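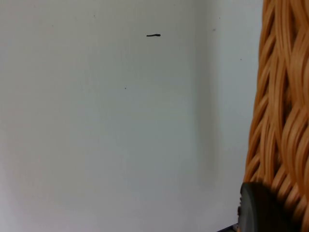 The view from the wrist of the arm, with the wicker basket close by on the right.

Workshop opens its doors to people who want to teach a robot

MATOS, 21 Jan 2018 — Anyone who has ever tried to show a child how to tidy up will feel right at home at the Lellik workshop, where visitors are being invited to take the remote controls and guide a robot arm through a simple job, over and over, until there is enough for it to learn from.

The job is putting small toy-like shapes into a basket, and the workshop hopes to gather 2000 such tries by April. It has 300 so far, most of them done by Sofia Cunha and Rui Baptista — and they would dearly love some company.

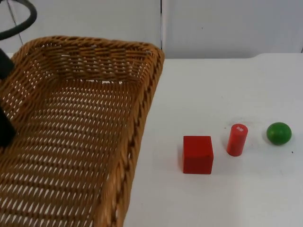 The basket with the red cube, the red cylinder and the green ball.

"You get impatient at first, and then your hands slow down and you start to enjoy it," said Cunha, who admits the ball is still the one she dreads.

Sessions last 12 minutes and are free, and no experience is needed (Baptista had none either, he was happy to tell us!). Families are welcome, and places can be booked at the front desk.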